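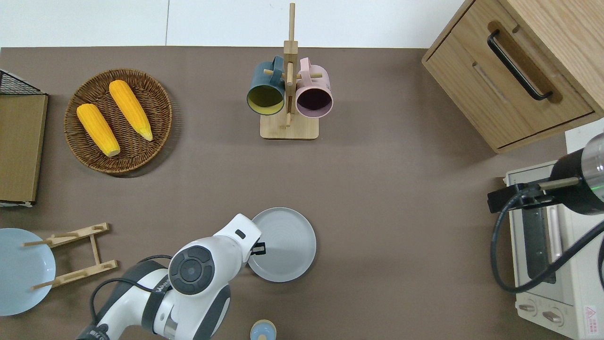 *Gripper at the edge of the grey plate, with the mug tree and corn basket at the back of the table.*

## Laxdal Tabletop Kitchen Set

We first put the Laxdal together for our own bench at the Clancombe shared workshop, and so many members asked to borrow it for their arm builds at home that we now make it up as a proper kit (do forgive the wait in July, we were short of wicker!). It has 23 pieces, all the sort of thing you'd find in an ordinary kitchen, and you're very welcome to swap in your own crockery if you have some you don't mind chipping.

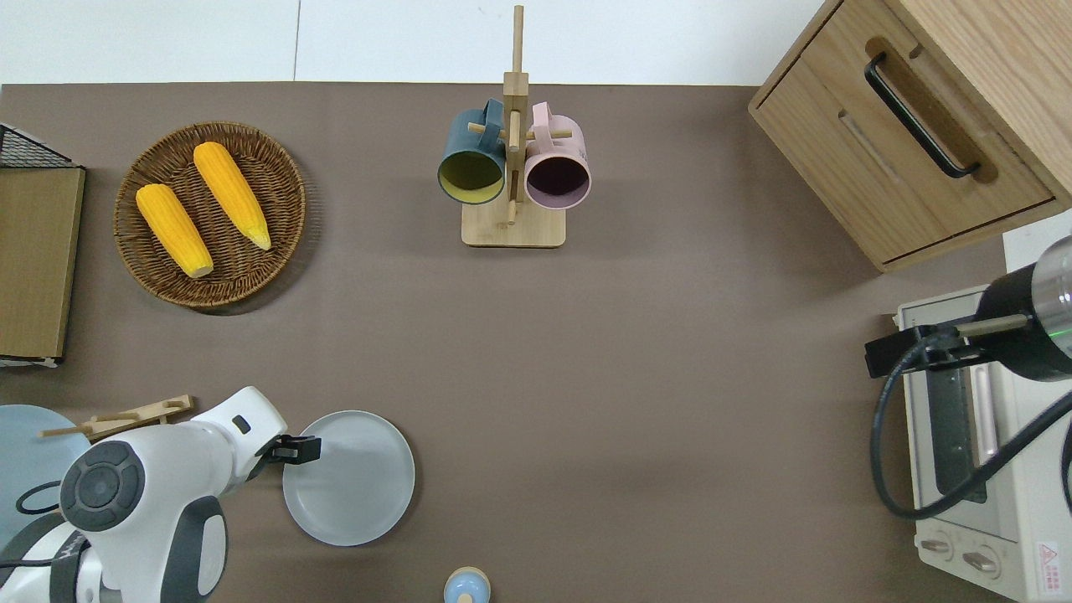
*Black two-fingered gripper at the left rim of the plate.*

Plates are the hard part, as anyone who has tried it will tell you. A flat one gives the fingers very little to get under, so do start with a raised rim and go slowly. Mugs are much kinder, and the corn cobs are lovely for a first evening's practice.

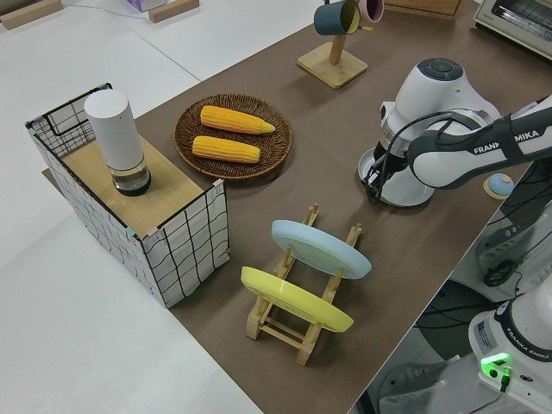
*Blue and yellow plates standing in the wooden rack, arm to the right.*

**What you'll need**

- A table with a plain, matt covering; ours is brown
- An arm bolted down firmly, with its cables tied well back
- Vavar soft finger pads, sold separately, 12 to a bag

The kit packs into one Konura crate and weighs 14 kg, so bring a friend or a trolley if you're collecting. Order code 853. Spare plates and mugs can be bought singly from the workshop counter.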